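Werkstatthilfe > Fragen & Antworten > Robotik und Automation > Greifer

Greifarm mit Kamera am Handgelenk: Bild kurz vor dem Zugreifen unbrauchbar

Gefragt im Juni von lötkolbenopa, 3518 Aufrufe

Hallo zusammen,

ich baue seit dem Winter an einem kleinen Arm, der mir irgendwann Stofflappen vom Stapel nehmen und in eine Kiste legen soll. Meine Frau nimmt die Lappen inzwischen von Hand vom Stapel und ist damit, das muss ich einräumen, schneller fertig. Der Arm ist ein Jadetti-Bausatz, die Greiffinger habe ich schwarz nachgedruckt, die Kamera sitzt am Handgelenk und schaut an der Fingerspitze vorbei nach unten.

Aus 40 cm Höhe ist das Bild prima. Je tiefer der Arm fährt, desto mehr sieht es nach Aquarell aus. Auf den letzten Zentimetern findet meine Kantenerkennung überhaupt keine Kante mehr, und der Greifer schließt dann nach Gefühl, das er nicht hat. Die Kamera ist ein No-Name-Modul mit festem Fokus, 30 Bilder pro Sekunde, Automatik überall an. Kurz vor dem Zugreifen kommt so etwas heraus:

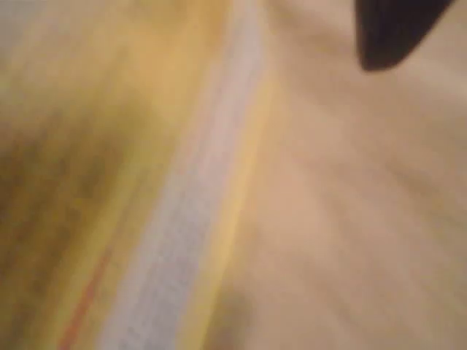
Offene Werkstatt Nornstead e. V. - AG Robotik & Kleinautomation

Die Fingerspitze ist der dunkle Zapfen oben, der Rest sind Farbstreifen. Mit gutem Willen erkenne ich noch, wo Gelb aufhört und Beige anfängt, aber mein Programm hat keinen guten Willen. Linse geputzt habe ich schon. Zweimal. Liegt es am Fokus, an der Belichtung oder an mir?

3 Antworten

Tiburcio Villalobos
(als Lösung markiert)

Vermutlich am Fokus und ein bisschen an der Belichtung. Über dich kann ich nichts sagen.

Fixfokus-Module sind meist auf größere Entfernungen eingestellt. Bei vielen ist die Linse aber nur eingeschraubt und mit einem Tropfen Kleber gesichert. Kleber vorsichtig mit dem Skalpell anritzen, Linse ein kleines Stück herausdrehen, dabei eine Zeitungsseite im Greifabstand unter die Kamera legen und auf den Monitor schauen. Wenn du die Zeitung lesen kannst, bist du richtig. Dafür wird es in der Höhe unscharf, irgendeinen Tod stirbt man immer. Ich habe auf einen mittleren Abstand gestellt und komme damit oben wie unten zurecht.

Zum Testen, ob Bewegung mit drinsteckt: Arm kurz über dem Stoff anhalten, eine Sekunde warten, dann erst das Bild holen. Ist es dann immer noch Matsch, ist es der Fokus. Wird es besser, Belichtungszeit von Hand kürzer stellen und eine Lampe dazu. An deinem einen Bild kann man das nicht auseinanderhalten, da sind die Übergänge überall weich.

Und noch etwas: Auf dem letzten Stück braucht man die Kamera meistens gar nicht. Position oben bestimmen, merken, blind runterfahren. Der Lappen läuft ja nicht weg.

Kommentar von lötkolbenopa: Linse war tatsächlich nur geklebt. Jetzt kann der Arm Zeitung lesen und greift trotzdem daneben, aber wenigstens sehe ich scharf, wie. Haken ist gesetzt, danke!

bohrfutter_ute

Ich hatte das gleiche Theater mit meinem Clerkow-Arm und habe am Ende die Kamera einfach vom Handgelenk abgeschraubt und an ein Regalbrett über dem Tisch gehängt. Fester Abstand, festes Bild. Nachteil: Der Arm steht sich gern selbst im Licht, und man muss neu kalibrieren, sobald jemand ans Regal stößt. Bei uns stößt täglich jemand ans Regal.

Falls sie am Handgelenk bleiben soll, würde ich sie weiter nach hinten setzen. Ein Halter aus zwei Stück Aluwinkel reicht. Dann ist der Finger auch nicht so dick im Bild.

gast_anozie

kauf eine bessere kamera

Kommentar von bohrfutter_ute: Welche denn?

Kommentar von gast_anozie: eine mit autofokus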